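Okay, settling in with a cup of tea because this might run long. I promised a few of you I'd write up the old Dell workstation I've been taking apart on the kitchen table, and it has been a whole evening already, so get comfortable!

1/ Background first. My brother-in-law's office over in Trenville was clearing out a closet and I came home with a tower that weighs as much as a small dog. 40 dollars, no drives, no side panel key, and a layer of dust in there you could have planted carrots in.

2/ I've wanted a machine like this for years – lots of memory slots, a big sturdy case, room for all the family photos and the backups of the backups. (I have lost pictures once before and I am never doing that again, thank you.)

3/ The trouble was that it would run for 5 minutes, get very loud, and shut itself off. I cleaned the fans, I cleaned the vents, I vacuumed the rug under it for good measure. Same thing every time. So the cooler had to come off, and I'd been putting that part off since April.

4/ If you've never pulled an old cooler, please run the computer for a few minutes beforehand so the paste loosens up a little. Then power off, unplug, and twist gently before you lift. I learned the twisting part the hard way on a different machine, and I still feel bad about it.

5/ Something I love about these big office boards is how sensibly they're laid out. Memory on both sides of the processor, everything printed and labeled, screws you can get at with an ordinary Phillips. Somebody sat down and thought about the person who'd have to fix it someday, and I'd like to shake their hand.

6/ For cleanup I use plain coffee filters and 200 ml of the strong rubbing alcohol, the 90-something percent kind. That's far more than one processor needs, but the bottle lives in my drawer and gets used on everything. Coffee filters don't shed the way paper towels do. My Bromari cleaning wipes are fine too, just pricey for what they are.

7/ Now the socket itself. Old paste gets smeared all over the metal lid of the processor, so wipe from the outside edge toward the middle and you won't push it down into the frame. And go easy on the frame screws. A little turn on one, then a little on the other, so the pressure comes off evenly.
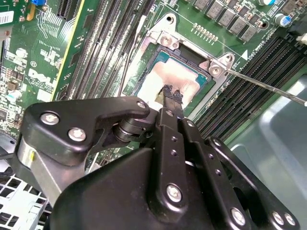

8/ Keep your screwdriver tip clean as well, please. I once wiped a board beautifully and then dragged a gray streak right across it with the driver. It took me longer to get that off than the whole rest of the job.

9/ For new paste I bought a little tube of the Wando stuff, mostly on account of it being at the counter. A blob the size of a pea in the middle, cooler straight down, screws tightened in a cross pattern. People get very heated about blobs versus lines versus spreading it with a card, and you are all welcome to argue in the replies, I'll be making more tea.

10/ Next up is memory. I have 8 sticks in a sandwich bag from an Aranda listing and I have no idea yet if they all match. If anybody has a favorite way of testing a whole batch of them, I would dearly love to hear it before I start swapping them in one at a time until midnight.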